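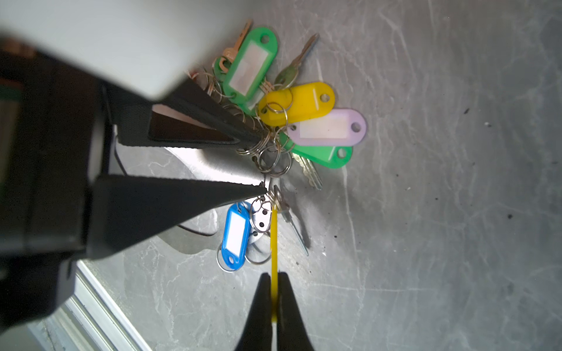 I have a thing about keys. My own are a mess, my mother's were worse, and for years I've been the person at the office who gets handed the jar of mystery keys and told to sort it out. So when I heard that Drirnico was opening up its key and tag workshop in Granau for an afternoon in May, I drove 69 miles to get there, and I'd do it again! I expected locks and cutting machines. What I got was a whole afternoon about bunches – how they get that way, and how you get them back under control. The bunch I fell for had everything wrong with it at once: a knot of split rings all hooked through each other, a bright green tag with a blank-looking paper window, a copper-colored key half hiding behind it, and a skinny yellow strap hanging on for dear life. I have carried that exact bunch around, or its cousin anyway.

Posted in May by the Small Errands blog
69 shares | 14 comments

Getting in

The workshop is on the second floor above a flooring store, and the sign is small, so look for the side door. I went past it twice. Parking is free behind the building but the lot fills up by lunchtime. Entry didn't cost anything, and they had coffee and a plate of those thin almond cookies, which I visited more than once.

At the front desk you sign in and they ask what keys you've got on you. I thought this was small talk until I saw they were writing it down for a wall chart. I had eleven, and I could only tell them what seven of them opened. The woman ahead of me had three, all of them labeled, and I felt judged.

The main room

Most of the space goes to what they call the returns side. Apartment buildings and storage places send in keys that have come back from tenants, usually all jumbled up, and the workshop sorts, tags and re-rings them. One building had sent 1020 keys in a single shipment, in four shoe boxes. The whole room groaned when they told us that, and we were only visitors.

I spent the longest time by the little bay with the orange wall on one side and blue on the others. It has this gray marble floor with pale veins through it, and I wanted it for my kitchen. The keychain there was small enough to close your fist around, keys and rings all hanging together, and I stood there trying to work out which ring I'd open first. A man next to me said start with the biggest. I said start with the one on the outside. We didn't settle it. 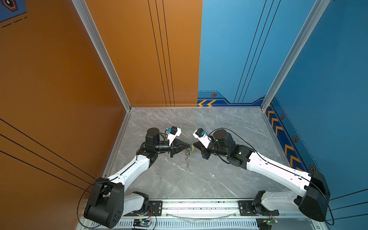
What I learned about rings and tags

OK, this is the part I took notes on, mostly on the back of my parking map.

Split rings get tired. If you can see daylight between the coils when nothing is on the ring, throw it out. I checked mine in the car and two had to go.

Don't put a ring on a ring on a ring. Everybody does it (me too), and it's how you end up with that tangle in the middle where nothing will turn. Their rule is one main ring, and anything you need to take off goes on its own small ring attached straight to the main one. That's as deep as it goes.

Write tags in pencil. I really didn't see that coming, but they say ballpoint fades under the plastic window and pencil stays put. Also, never write your address on one. Write something only you would understand. I've gone with the names of soups.

Color is for groups, and they use green for outside doors and yellow for anything that gets lent out. I came home and did the same thing with my own, except I had no yellow, so the lent-out ones are orange.

The shop, and the ride home

There's a shop corner by the exit and of course I went in. The tag packs from Miah are nice and sturdy, and the lid snaps shut properly. I was less sure about the Povik ring opener, a flat little gadget that's supposed to save your fingernails. It worked great on the big rings in the demo and slid right off the small one I tried it on. I bought it anyway. You can also get a box of 3000 plain split rings, and I want to know who's buying that, and whether they'd like to be friends.

My only gripes: the room gets stuffy with a crowd in it, and there's one bench for the entire place. If standing around for two hours is hard on you, go early and grab the bench. Kids seemed to love the sorting table, though one of them left with a key in his shoe and had to be called back from the stairs.

They're planning another one in the fall and want to add a session on padlocks. I'll bring the office jar.

69 shares | 14 comments | Leave a comment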